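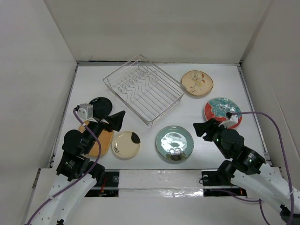
A wire rack with wavy dividers, and plates beside it.

How to Load a Dish Rack So Your Plates Dry Fast (and Don't Chip)

I love a good dish rack. I know that's a funny thing to get excited about, but once you've pulled a spotless, bone-dry plate out of one first thing in the morning, you start to see the appeal! This page covers plates only. Mugs, bowls and the dreaded blender jar each have a page of their own here on Flurkix.

What you need

A wire rack with plate slots
A flat, steady surface next to the sink
A tray or a folded towel to go underneath
Your washed plates

Any rack with upright slots will do. Mine is the kind where the dividers are bent wire, up and down in little waves, and the plates stand in the dips. I like that style a lot because it only touches the plate in a few small spots, so the water has somewhere to run. Racks with straight pegs work the same way, just watch that the pegs aren't so short that a big dinner plate tips over.

Step 1. Set the rack down and look at where the slots are

Lots of racks have the slots on one side only and leave the rest of the base open. The slots are for plates and the open part is for everything else, so turn the rack until the slots are on the side you reach with your plate hand. If you're right-handed and wash on the left, try it both ways for a couple of nights. I moved mine after years of doing it the other way and I'm still happy about it.

Put your tray under it now, while it's empty. Sliding a tray under a full rack is a great way to learn what a falling plate sounds like.

Step 2. Sort before you load

Lay the plates out beside the rack for a second (I do this even when there are only a few). Biggest ones together, then the smaller ones. Check the rims as you go. Handmade and painted plates often aren't perfectly round, and a wobbly edge may sit better if you give it a quarter turn before letting go.

If your plates are all different, like a tan one with a botanical design next to something red and teal, you get a bonus: a really cheerful rack! I gave up on matching sets a long time ago. My favorites came from a market stall with a hand-lettered sign that said Cù, and I have never found the stall again.

Step 3. Start at the back

Take the largest plate and stand it in the slot farthest from you. Hold it by the rim at the top, lower it straight down and feel for the moment it rests on the base. Then let it lean. Don't push.

Every plate should face the same way, front side toward you. Plates are a bit like spoons, they nest when they all curve in the same direction, and when one is backward the two fronts close up together and stay damp in the middle.

Step 4. Leave gaps

Got room? Skip a slot between plates. With a full load you can use every slot for thin plates, but thick stoneware wants that extra space. You should be able to slip 2 fingers between them. If two rims are touching, move one over.

Step 5. Heavy plates low, delicate plates last

Keep the heaviest ones toward the middle of the slots so the rack stays steady. Anything with a painted surface or a thin rim goes in at the end, when nothing else is going to be swung past it.

Step 6. Walk away

The best part! Open a window if it's muggy. In my kitchen a rack loaded this way takes some 4 hours after supper, longer in December when the windows stay shut. If you're in a hurry, run a dry cloth along the bottom edge of each plate, where the last drops collect.

A few problems and what to try

Plates slide forward: the rack is probably tilted. Check that all its feet are on the tray.

White spots on dark glaze: hard water. Wipe those plates by hand while they're still wet.

Rust on the wire: dry the rack itself once a week, and get into the bends with an old toothbrush.

Small plates fall through the slots: lean them against a larger one, or lay them at an angle on the open base.

Next up: Cutlery, and Why I Keep the Forks Pointing Down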